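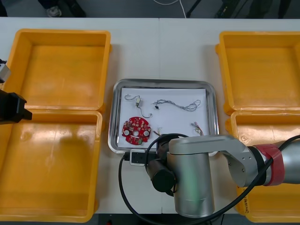 Mollthorpe Repair and Reuse Group
Minutes of the ordinary meeting, Jan 15, 2020

Present: nine members, chair and secretary included. Apologies received from two.

1. Minutes of the September meeting
Agreed, with one correction. Item 4 said that the sorting table had been "welcomed by all". Two members did not welcome it and had said so. The secretary will change this to "noted".

2. Sorting table
The chair reported that small electrical parts are now sorted at the white table, from the steel tray in the middle into the four yellow bins, two on each side. The tray is lined with white paper so that small connectors show up.

A member asked what the four bins are for. The chair said boards, leads, connectors and doubtful. The member asked how anybody was meant to know that, when the only writing anyone could point to was some faint marker on the front of one of them. The chair said that people pick it up quickly. The member asked for it to be minuted that she had not picked it up.

It was asked whether "doubtful" should be a bin at all. In the old system, doubtful parts went in a drawer and stayed there until the drawer would not shut. The chair felt that a bin would be emptied more often than a drawer. No evidence was offered either way.

There was a long exchange over boards that still have things attached. The round red board with the hole in the middle was given as a case. It has white connectors along one edge and two round white components, and could be kept whole or stripped. One view was that a board is a board and goes in with the boards. The other was that the connectors are the only part anyone ever asks for. Put to a vote: keep whole, five; strip, three; one abstention.

Bundles of thin wires were also raised. The grey-blue twisted ones are easy enough to handle, but the short multicoloured ones catch on each other and come out of the tray in a lump. Suggested that each bundle be tied before it goes in a bin. Agreed in principle. It was pointed out that we agreed this in principle last year as well.

Action: secretary to make labels for all four bins, in letters that can be read standing up.
Action: chair to bring ties.

3. Table surface
The two white sections meet in a seam down the middle. One member is sure that screws will find their way into it. Another has used the table every week and has not lost one. Left as it is. The tray sits over the middle in any case, and is to stay there.

4. Quotation from Baumgartner
Baumgartner have offered 42 lidded boxes to replace the open bins and the old shelving, at a price the meeting thought high for boxes. Their letter says that lids would "transform the flow of work". Several members doubted that our work has a flow. It was also felt that a lid is one more thing to take off and put down somewhere. Declined. The secretary will write to them politely.

5. Parts from Feken
Feken have asked whether we would take a further load of mixed parts, given as 500 pieces. The last load was described as "mostly sorted" and was nothing of the kind. Agreed to accept on condition that they send a list first. If no list comes, no load.

6. Money
Balance stands at 3,932 pounds. A member asked why this was the same figure as last time. The chair explained that the hall bill and the grant from Werum had cancelled each other out. The member said that seemed very neat -- the secretary will bring the bank statement to the next meeting.

7. Any other business
Paper for the tray: plain white only. Newspaper was tried and small black connectors could not be seen against the print.

The kettle. Deferred again.

A request for a second tray was refused until the first has been in use for a full season and someone can say whether the sorting is any quicker than before. The chair believes that it is. The meeting would like to see it timed.

Next meeting to be fixed once the hall has confirmed its bookings. Meeting closed at ten to nine.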